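Re: [druvilix-data] how many demos before first training run?

> We have 412 episodes of the panel task. Is that enough to start,
> or should we wait for Hutia?

Start now. We trained at 597 and should have gone earlier – 16 were mislabeled.

1. Tag episodes with both grippers.

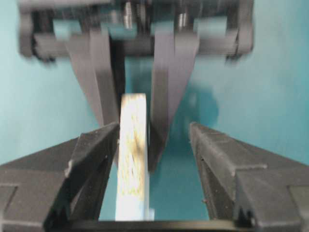 Wrist view, stick between the grippers

2. For panels, keep approaches where the drilled end stays in view.
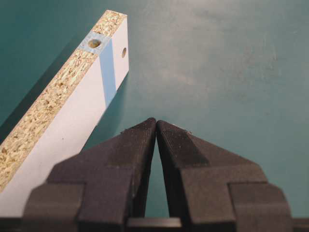
3. Small parts get their own folder, 2 labels at most.
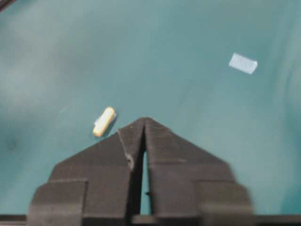 Wrist view, small yellow piece, pale blue strip at upper right

Fastthorpe list archive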